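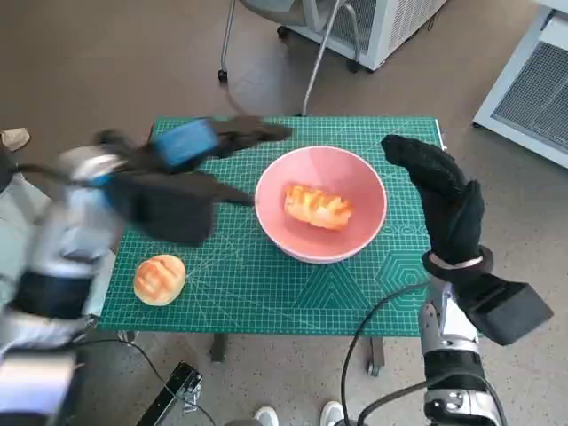 Stukis changed the price after I approved the sample, normal??

Small Importers Board > Bags, Aprons, Soft Goods

pinkingshears
Ok need a sanity check. Ordering canvas aprons from Stukis, 1000 pcs, two pockets, cross back. Got the quote in May, paid for the sample, sample was fine, said go. Now the pro forma shows up and the unit price is up 17 cents. No note, no explanation, just a new number. Wrote back and got "cotton price change, kindly confirm." Do I just eat it? Need these on the water in June or the shop I sell to walks.

dockside_lu
What does the quote say for validity? Theirs is usually down at the bottom in tiny gray type.

pinkingshears
Checking. ugh. "Valid 3 weeks." I took longer then that on the sample because I was waiting on a strap fix.

dockside_lu
Then it's a new quote. Annoying but they're inside the rules. Always ask for the price to hold until sample approval, in writing, before you pay for the sample.

hemline
Disagree a little. If the strap fix was their mistake the clock shouldn't run on you. Was it their mistake?

pinkingshears
Yes!! Straps came too short, I have the spec sheet with the right length on it. They redid it no charge so they kind of admitted it.

hemline
So say that. Politely. Attach the spec sheet and the date they sent the second sample. Ask for the old price on this order only, new price on the next. Worked for me with Ferraro, same kind of mess, oven mitts.

boxcutter88
Ferraro is a trading company tho, they have margin to give back. Stukis sews in house. They'll just take it out of the fabric weight and you won't find out until you wash one.

hemline
That's a pretty big accusation with nothing behind it

boxcutter88
Not an accusation, it happend to me. Different factory. Quote said one weight, bulk came in lighter. So put the weight on the PO and put it on the invoice too. And keep the aproved sample, signed and bagged. Not in the drawer with the others.

pinkingshears
Weight is on the PO. Not on the pro forma, just says "canvas apron, natural." Will ask them to fix that before any deposit.

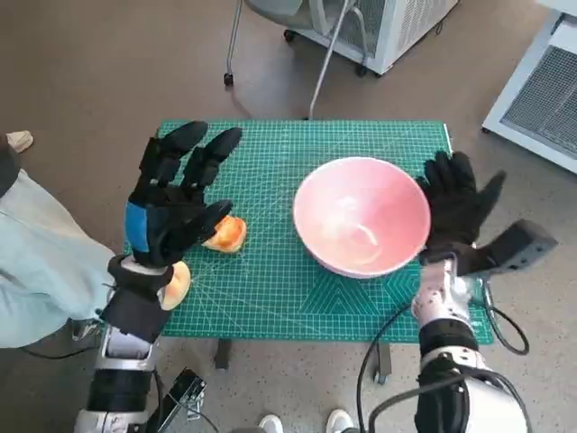
selvage
Don't send the deposit until that line is changed. The pro forma is what the bank sees and it's what you'll be arguing from later. "Canvas apron, natural" could be anything.

dockside_lu
Seconding. Also get the carton count and packing on there. And who pays for the inspection.

pinkingshears
Inspection is me, booked through Clikmont. Anybody used them?

boxcutter88
Twice. Report was quick, photos dark. Ask for a fabric weight check specifically, it's not in the basic one.

hemline
Dallgate is cheaper if the factory's near the port. Slower to answer email.

boxcutter88
Dallgate lost my booking. Never again

hemline
Fine for me 3 times. YMMV I guess

pinkingshears
Update, 4pm. Sent the spec sheet and the second sample date. They'll split the increase and put weight + pocket size on the pro forma. Not the old price but I can live with it.

selvage
I'd have pushed for all of it. It was their strap.

pinkingshears
Maybe. No time, June is June. Waiting on the corrected pdf, will post if they sneak anything else in

dockside_lu
Check the bank details on the new pdf against the old one before you wire. By phone, not email.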